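15/07/2021

Tank and pump

Overnight minimum 4 degrees at the back door. No frost on the lower beds, light frost on the grass by the fence. The 1000 litre tank is down to the third rib, so the downpipe diverter is still sending most of the flow to the drain. Took it apart and found the float seated crooked. Cleaned the seat, refitted the float, ran a bucket of water through from the gutter. It closed properly on the second try. Will check again after real rain.

The Milto pump started on the first press and cut out after 30 seconds, same as last week. I suspect the pressure switch. Darren Bellamy has the meter and will bring it back when he comes for the grafting wood.

Labels

Went through the apple rows with the notebook. The Ellery trees were tagged in black pencil on aluminium and every tag is legible. The Stelemitz trees were tagged in marker on white plastic and the writing on the north-facing ones has faded to a pale grey. Two tags can't be read at all. Worked those out from the planting plan, which I trust for the first row and less so for the second. 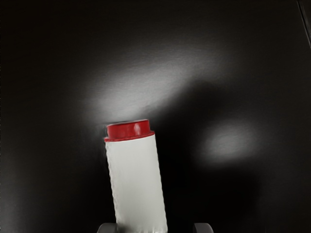 Red cap, white body.

Rewrote the Stelemitz tags in pencil, with a marker duplicate on the reverse of each. Cinzia Melis thinks the fault is in the plastic, which goes chalky and sheds the ink with it. She may be right. To test it I put 8 blank tags on the fence wire, half plastic and half aluminium, all written with the same marker on the same colour setting of my patience. To be read at the end of August and then monthly.

Wire spacing on the second row is out by a hand's width at the far post. Left it. It can be corrected when the post is replaced.
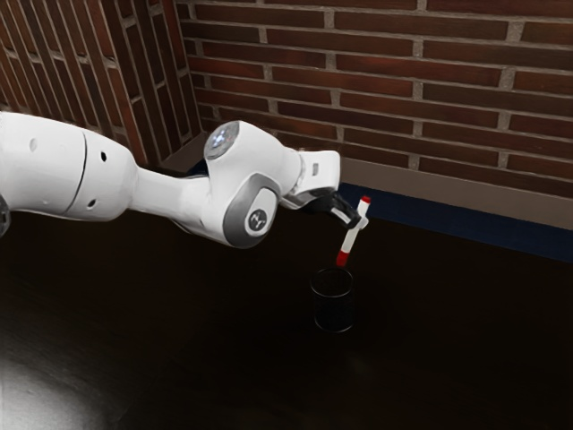
Grafting wood

Cut scions from the two oldest Lekance trees. Pencil thickness, dormant buds, nothing from the shaded side. Bundled by tree, wrapped in damp newspaper, bagged, and put in the bottom of the fridge away from the fruit. Bundle tags in pencil.

One limb on the western tree has a canker below the fork. Marked it with tape and took no wood from that side. Saw needs sharpening first.

Still to do: pressure switch, grafting tape, ring about rootstocks.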